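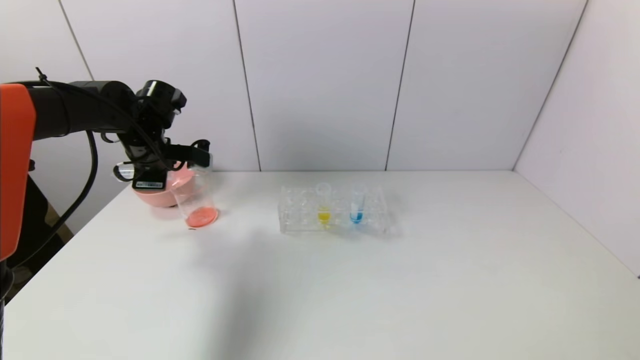 Company news | Packaging and catering supplies

Jondex adds Cirdale clear cup to its catering range

Jondex, the catering disposables supplier, has added a new clear drinks cup to its range for canteens, event caterers and vending operators. The cup is sold under the name Cirdale and will be available to trade customers from May. It replaces the supplier's existing cold drinks cup, which will be withdrawn when current stock has been sold.

The Cirdale cup is made from recycled PET and is intended for cold drinks only. It should not be filled with liquids above 40 degrees Celsius or used in a microwave oven. The cup is supplied without a printed design as standard. Customers who require a printed logo can order this separately, subject to a minimum quantity of 30 cases per design.

Cups are packed in sleeves inside a cardboard outer case holding 600 units. The sleeve film has been made thinner than on the previous product, and the tear line has been moved from the side to the top so that a part-used sleeve can be folded over and kept closed. The outer case fits a standard UK pallet without overhang. Case labels carry the product code, batch number and pack quantity on two adjoining sides.

The main change from the earlier cup is in the wall section. The new cup has a slightly thicker band below the rim and a thinner lower wall, with no change in total weight. Jondex made the change after customers reported that filled cups could lose their shape when lifted near the top. The rolled rim keeps the same outside diameter, so flat and domed lids already held in stock by customers will continue to fit.

Stacking height has also been altered. A small step moulded into the base holds each cup clear of the one beneath it, which reduces sticking when cups are taken from a sleeve or dispensed by machine. Vending operators should note that the step increases the height of a full stack. Dispensing tubes may need to be filled with fewer cups than before, and low-stock sensors should be checked after the first refill.

Trials were carried out at 261 catering sites before the design was approved for production. These included staff canteens, leisure centres and sports grounds. Sites were asked to report split rims, leaking bases, poorly fitting lids and cups that would not separate. The results led to 2 changes in the tooling: the base step was made deeper, and the radius at the foot of the wall was increased to remove a weak point found in early samples.

Production will take place at the Steyn plant, where a forming line has been refitted for the purpose. Trimmed material from the line is ground and returned to the sheet extruder on the same site. Batch checks cover wall thickness, rim diameter, top load and leakage. Records are kept by batch number - customers making a complaint are asked to quote this number and to keep the remaining cups from the sleeve.

Used cups can be collected with other clear PET where a suitable service exists. Lids and straws should be removed and any remaining drink poured away. Jondex advises customers to confirm with their waste contractor that cups are accepted, as some contracts cover bottles only.

Existing orders for the earlier cup will be met in full. Customers with a standing order will be moved to the Cirdale product at the next delivery after their present allocation ends, with no change to the price per case during the current contract period. Product codes will change, and purchasing systems should be updated before the first delivery.

Samples, data sheets and declarations of compliance for food contact are available on request from the Jondex trade desk. Requests should state the type of lid in use and, for vending customers, the make of dispenser.

Related items

Jivby paper straw range: revised case sizes
Choosing lids for cold drinks cups
Steyn plant completes forming line refit
Trade desk opening hours and order deadlines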